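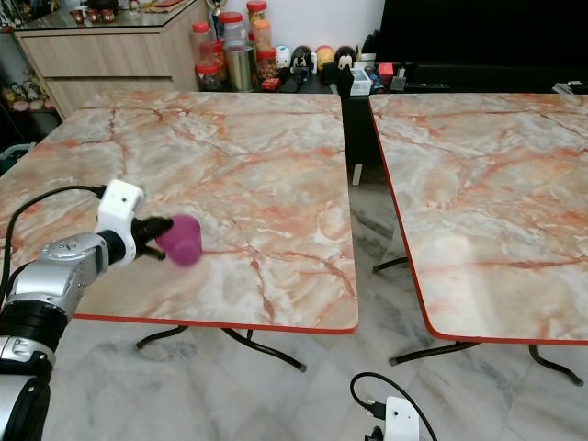 Search this forum Keywords Go Advanced search

Marble-look square tables for the dining end, one big table or keep the gap?

wattleandtin
7 February 2025

Hi all, long-time reader, and I finally have something to show off! We've swapped our old timber dining table for two matching square ones with the pinky grey marble pattern and a thin red-orange edge. Black metal legs, the splayed folding kind. I am besotted. Mum had one almost this colour when I was a kid and I've wanted the pattern back in my life ever since.

They're 800 square, bought second-hand from a bloke clearing out a tearoom in Wenden, and the pair came home in the back of the wagon with the legs folded flat (the dog had to sit up front and was thrilled).

So, two questions. Do I butt them together for everyday meals or leave the narrow gap? And how do you lay a place on a top this busy? I'm using stainless plates with a little bowl on top and bright plastic cups, and I can't decide if it's cheerful or a complete racket.

galah_parade
Cheerful! Love it. Push them together, you'll lose every teaspoon you own down that gap.

Hundach_shed
Leave the gap, I reckon. I had two of the same style and the edge banding chewed itself up wherever the tops rubbed. Every time somebody leaned on one it shifted against the other, and within a couple of months there was a strip hanging off. A finger's width is plenty.

galah_parade
Fair, but you can run a strip of felt tape along one side and then they never touch. Mine have been hard up against each other for 7 years on Zolgate felt and the edges are perfect.

Hundach_shed
And how's the felt after a bowl of soup goes over?

galah_parade
Bit whiffy, I'll give you that. I change it every October.

mossy_verandah
What colour is the floor? I had a patterned top over lino with a pattern of its own and it was like eating inside a kaleidoscope.

wattleandtin
Polished marble tile, white and grey. I worried about that too, but the veins in the floor are so faint that the tables win easily. The light wood drawers behind calm it all down a bit as well. Anyway, one place laid, the way I'd do it for a weeknight:
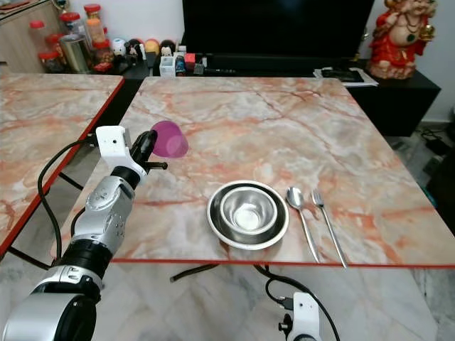

Bowl on the plate, spoon and fork on the right, magenta cup.

mossy_verandah
Oh that's lovely! The steel looks so clean against the orange and peach veining. I was going to suggest plain placemats and now I take it back completely.

Verstraete_fan
Fork goes on the left! Spoon and knife on the right. Sorry, I did silver service for too long to let that through.

wattleandtin
Ha, I knew someone would. We eat rice and dal most nights with the spoon in the right hand, and the fork is there for whoever wants it. Both on one side means I can drop them down in one go.

Verstraete_fan
If there's no knife I'll allow it, grudgingly. But I'd pull the handles back from the edge, they're sticking out over the red. A sleeve will catch them and the whole lot goes on the tiles. Line the ends up about a thumb's width in.

galah_parade
Agree on the handles. Disagree on the fork, put it wherever you like, it's your tea.

Hundach_shed
I'd slide the plate back a touch as well, it's fairly close to the front. A square top that size has heaps of room in the middle and people always set right on the edge as though they're at a bench.

wattleandtin
Good spotting, both of you. Handles are coming in and the plate's going back. Keeping the fork where it is!

I'm trying the gap for now, thanks to Hundach_shed's horror story, but I've got my eye on some of that felt.

mossy_verandah
Can I ask about the cups? I'm after something see-through in a strong colour and all I can find near me is frosted.

wattleandtin
Market stall, sorry, no label on them at all. There was a green in the same shape and I'm kicking myself for leaving it behind. I'm going back Saturday, want me to grab you a set if they're still there?

mossy_verandah
Yes please!! Green if they have it. I'll send you a message.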